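Mein Lesejahr, Nachtrag im November

von Nandi Venter, November

Ich schreibe meinen Rückblick dieses Mal früher als sonst, weil ich im Dezember erfahrungsgemäß nichts Neues mehr anfange. Da lese ich nur noch zu Ende, was angebrochen neben dem Bett liegt. Im Moment sind das zwei Romane und ein Band mit Briefen, bei dem ich seit dem Sommer auf derselben Seite stehe.

Insgesamt habe ich in diesem Jahr 12 Bücher abgebrochen. Früher hätte mich das gestört. Inzwischen gebe ich einem Buch 100 Seiten, und wenn ich dann immer noch überlege, wie die Hauptfigur heißt, geht es zurück in die Bücherei oder in die Tauschkiste. Bei Krimis bin ich strenger, da reichen mir zwei Kapitel.

Das dickste Buch war eine Familiensaga in einem Band, 1483 Seiten, Dünndruck. Ich hatte sie von Unathi Mabaso geliehen und musste sie zweimal verlängern, was bei einer privaten Leihgabe heißt, dass man eine Nachricht schreibt und sich entschuldigt. Der Anfang ist zäh, die Mitte sehr gut. Den Schluss fand ich überhastet, so viel Platz vorher und dann heiraten alle in einem Kapitel. Unathi sieht das anders und hält gerade den Schluss für das Beste. Wir haben uns darauf geeinigt, dass ich die letzten Seiten irgendwann noch einmal lese, wenn ich nicht nachts um halb zwei damit fertig werden will.

Am meisten Freude hatte ich an der Moodley-Reihe. Das sind schmale Kriminalromane, alle um die 300 Seiten, in denen eine pensionierte Kartografin Vermisstenfälle bearbeitet. Band drei ist der schwächste, man kann ihn auslassen, verpasst dann allerdings, wie sie an das Haus am Kanal kommt. Wer neu einsteigt, sollte mit Band zwei anfangen. Der erste erklärt sehr viel und erzählt wenig. 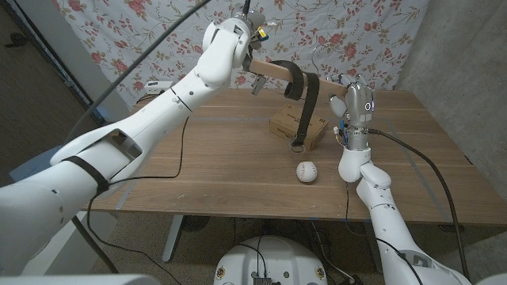
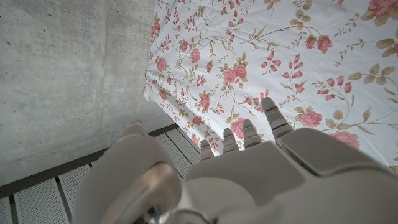
Oben der Holzstab mit dem dunkelbraunen Riemen, darunter der Stoff mit den Rosen.

Dann war da noch das Buchwichteln. Ich habe zum dritten Mal mitgemacht, organisiert wird es über das Forum von Tondura, und die Auslosung ist immer schon im Herbst, damit auch Leute mit langem Postweg rechtzeitig etwas bekommen. Man füllt einen Zettel aus: Lieblingsgenres, was man auf keinen Fall möchte, Allergien wegen der Schokolade. Unter »auf keinen Fall« hatte ich Ratgeber und alles mit Vampiren eingetragen.

Bekommen habe ich einen Erzählband von Bastis, einem kleinen Verlag, von dem ich vorher nichts gelesen hatte. Neun Geschichten, fast alle spielen in Bahnhöfen oder kurz davor. Die vierte habe ich gleich zweimal gelesen. Es geht um eine Frau, die im Fundbüro einen Koffer abholt, von dem sie weiß, dass es nicht ihrer ist. Dazu lag eine Karte ohne Unterschrift im Päckchen, mit sehr ordentlicher Handschrift. Vielen Dank an dieser Stelle, falls du hier mitliest! Im Forum wird erst nach Neujahr aufgelöst.

Mein eigenes Päckchen ging etwas zu spät raus. Ich hatte mich lange nicht zwischen einem Reisebericht und einem historischen Roman entscheiden können und am Ende den Reisebericht genommen, weil er im Regal der Buchhandlung Brito stand und der Roman hätte bestellt werden müssen. Angekommen ist es, das hat mir das System angezeigt. Ob es gefällt, weiß ich noch nicht.

Was ich mir fürs nächste Jahr vornehme: mehr Sachbücher, vor allem Biografien. Davon habe ich dieses Jahr nur zwei geschafft, und eine davon war ein Hörbuch, das ich beim Bügeln gehört habe. Ob das zählt, darüber gab es unter dem letzten Beitrag eine längere Diskussion. Ich zähle es mit. Außerdem möchte ich die Liste mit den angefangenen Reihen kürzen und bis zum Frühjahr keine neue beginnen, Moodley ausgenommen, da soll im Februar ein weiterer Band erscheinen.

Wenn ihr Vorschläge für Biografien habt, schreibt sie gern in die Kommentare. Am liebsten über Leute, von denen ich noch nie gehört habe, und bitte nichts über Feldherren. Die Liste der abgebrochenen Bücher stelle ich nicht ein, danach wurde ich gefragt. Ein paar davon haben andere sehr gern gelesen.

Zuletzt aktualisiert: November, Titel des Beitrags geändert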